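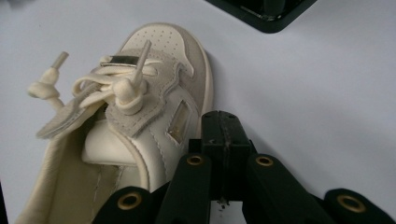
Seven nights of old movies at the Ayala: a thread

by @reelsidehaltotville
June 22, 2023

1/ OK so the Ayala in Haltotville is doing a full week of restored comedies and I have a pass for every single night. I'm going to post one after each show until I run out of steam. First up was The General, Buster Keaton, 1926, with a live piano!

2/ If you've only seen clips of the train stuff, please go see it with a crowd. The bit where he sits on the moving drive rod got a gasp and then a huge laugh, and the kid behind me said "is he OK" out loud. The piano player let that moment go completely quiet. Perfect choice.

3/ Night two: It Happened One Night. I've seen this maybe a dozen times at home and still never noticed how much of it is people just sitting on a bus. It's so relaxed! The singalong goes on forever and I wanted it to go on longer.

4/ The print was lovely, by the way. Good deep blacks in the motel scenes, and you can hear the rain on the roof.

5/ Night three: Bringing Up Baby. Loudest house so far. I lost whole lines under the laughing, and that's a great problem to have. The dinner scene with the torn dress is the best-timed thing I've ever seen two people do while walking.

6/ Somebody asked in the replies about seats. The Ayala has 300 and the middle of the balcony is where you want to be. The floor is nearly flat up front, so anyone in a hat is your enemy.

7/ Night four: His Girl Friday. They had captions on for this one and I'm so glad, I caught jokes I've been missing for years. (Everyone talks at once! That's the whole movie! I love it.)

8/ Also they fixed the sound. Last August I saw something here and the left side buzzed all the way through. Nothing like that this week.

9/ Night five was The Lady Eve. The mirror scene, where Stanwyck watches the whole dining room in her compact and does everybody's dialogue for them... I could watch that on a loop. Henry Fonda falls over so many things. He's wonderful at falling over things.

10/ Small complaint: it started 20 minutes late. Small un-complaint: they ran a cartoon while we waited.

11/ Night six: Some Like It Hot. Sold out, people standing in the lobby hoping for returns. Jack Lemmon with the maracas. That's the post.

12/ Tonight is the last one, Singin' in the Rain, and I'm already in line outside the Bolten coffee place next door with a very large iced tea. I think "Make 'Em Laugh" may take the roof off.

13/ My order so far, and I'll fight gently about it: The Lady Eve, The General, His Girl Friday, Some Like It Hot, Bringing Up Baby, It Happened One Night. The bottom one is still a movie I adore, so that tells you what kind of week it's been.

14/ Doors just opened. Phone going away. Final post when I'm home!

Recent threads
Westerns I put off for years and then loved
What's showing at the Ayala this summer
70 minutes or less: short features for a weeknight
Best movie dogs, ranked again after your complaints
The Nenell drive-in double bill, both halves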